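Suturing task: is one knot before the timer a pass?

lasis_left_hand
Our capstone is a surgical robot on a foam-and-skin pad, and the rubric says "closure of a linear incision, minimum 3 stitches." Team Deson read that as three. We read it as three eventually. We have one, it's tied, and I would like to frame it.

My trouble is the second bite. Every time we let go of the thread to reposition, the tail goes wherever it likes and the left arm has to go fishing.

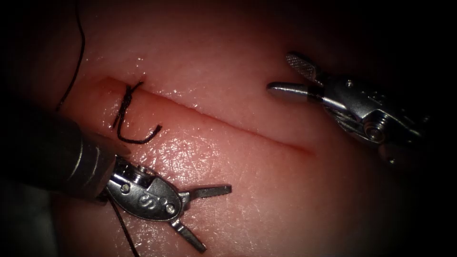

I've tried shortening the thread, and then I can't make the wrap. Teammate says go longer. Teammate also said this elective would be easy.

wtello
Go longer. Your tail is a mess on purpose at this stage. And start your second stitch closer to the first, everyone skips ahead out of optimism.

bifans50
Disagree with Wilson. Long thread is how we lost 2 whole sessions in May. Cut it short and learn the small wrap. It hurts for a week.

wtello
It hurt for three, Beca. I was there.

rattana_w
Which jaw are you wrapping on? If you wrap on the left and grab with the right, try it the other way around before you change anything else.

lasis_left_hand
Wrapping on the left. Will swap. Still nobody has answered the question in the title.

hcuadros
TA here. One knot is partial credit. Practice runs don't count, the demo on June 30, 2018 does. Please stop emailing Celeste about it.

lasis_left_hand
Define partial.

hcuadros
No.

Recent threads
Giraldo team looking for a fourth
Where do the spare pads live
Fitel sim crashes after 3000 steps
Grading rubric, version 2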